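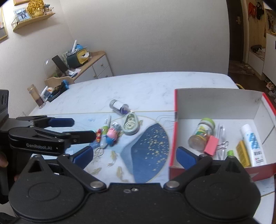 Stiltden Desk Drawer Exchange: Frequently Asked Questions

What is the Desk Drawer Exchange?
You bring the small stuff that has been living in your desk drawer, and you go home with the small stuff that has been living in somebody else's. We've been doing it in the old Gernance building (put up in 1886, heated as if it still were) every April and again in the fall. Most of what turns up is stationery with a few strays mixed in, and the sorting table usually ends up looking like this one, with a correction tape dispenser nudged up against a little bottle of something purple and a pink and blue figurine charm beside a marker pen. None of it is worth much. People have been known to argue over it anyway.

What can I bring?
Anything that fits in a desk drawer and isn't food, medicine or a battery that has started to grow fur. Pens, clips, tape, erasers, rulers, stickers, charms, key rings, stamps, pencil cases, tiny notebooks with one page used. We take the notebooks with the one page torn out. We do not need your grocery list from last winter, although the one that included "nice cheese (hide)" is still on the office wall.

How many things can I bring?
Ten per person. The limit used to be "a reasonable amount," and then a man arrived with a filing cabinet.

Do sets count as one thing?
A set in its own packet counts as one. A set you made yourself that morning with a rubber band does not, and we will be taking the rubber band off to check.

Does everything have to work?
Yes. Please test pens and markers on paper before you leave the house. Take the cap off, write your name, put the cap back on until it clicks. Correction tape should be pulled along a line of print to see if it lays down or just bunches up and sulks. If the tape has come off its spool inside the case, you can sometimes wind it back with a pencil tip, and if that fails it can go in your own trash and spare ours.

How do I pack loose bits?
In something with a lid. Beads, sequins, brads and map pins all count as loose bits, as does anything you'd hate to meet barefoot. A clear container is best. Write what's in it on a label and stick the label on the side, not the lid, as lids wander off and marry other jars. Sandwich bags are allowed but please don't staple them shut. Glitter is allowed only if it's glued to something.

Can I bring the jar back home with me?
If you want the jar back, bring the contents in something else. We can't have people decanting at the table. We did allow it once and we were finding seed beads in the radiator until the following year.
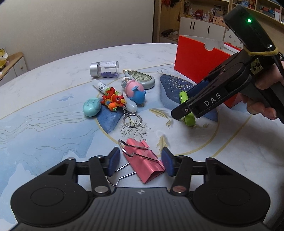
Where do the clips go?
Clips have their own tray, and the big ones have their own end of it, after a long dispute over whether a binder clip is stationery or hardware. (It's stationery. The matter is closed.) Colored ones go fastest by far. A large pink one like this, with its handles spread and its folded body still glossy, would be gone before we'd put the kettle on. If you're bringing small clips, please chain them or bag them. If you're bringing large ones, check that the handles haven't sprung out of their slots. Squeeze them at the base to pop them back in, and keep your other thumb out of it.

What is a "stray"?
Anything that isn't stationery but has clearly lived with stationery so long that it has lost touch with its own kind. Figurine charms are strays. So is the spare button from a coat you no longer own. Strays are laid out in the middle with everything else and you may take them on the same terms.

How does the swapping work?
You hand your things in at the door and get a Shek for each one. A Shek is a cardboard token. It has no value anywhere outside the room, and not a great deal inside it. Each Shek buys one thing from the table. You may take 2 things before your first lap is over, and after that you go around again with everyone else. The lap rule sounds silly until you've seen what happened without it.

Can I save my Sheks for next time?
No. We change the color of the card every session for exactly this reason, and we can tell when you've used a felt tip.

May I try things out?
Please do. There's scrap paper on the windowsill. Uncap it, scribble, recap it, put it back where it was, pointing any way you like. We gave up on having all the pens point the same way. Don't open jars or bottles unless someone from our side says you can. Read the label, tip the jar gently if you want to see what's in it, and lay it back down.

I brought something by mistake. Can I have it back?
If it's still on the table, yes, for one Shek. If it's been taken, you may ask the new owner nicely, in the corridor.

Are children welcome?
Very. They get the same limit as adults and bargain much harder. Under-tens need a grown-up with them, mainly to carry the things they've won off other grown-ups.

What happens to the leftovers?
Usable pens, paper and clips go in a crate to the Tultdale after-school club, which has told us politely that it has enough rulers. Strays go back in the box for next time. A few of them have been with us so long that we'd be sorry to see them go, so if you're offered a small ceramic toadstool, please take it before we get any more attached.

How can I keep my drawer from filling up again?
You can't, but you can slow it down. Empty it onto a table twice a year. Spread things out in one layer so you can see all of it at once, try every pen, and put the small loose pieces in a lidded jar before they go back in. Anything you can't name goes in a bag for us.

Where do I park?
Behind the building. The spaces by the front steps belong to the dentist, and he checks.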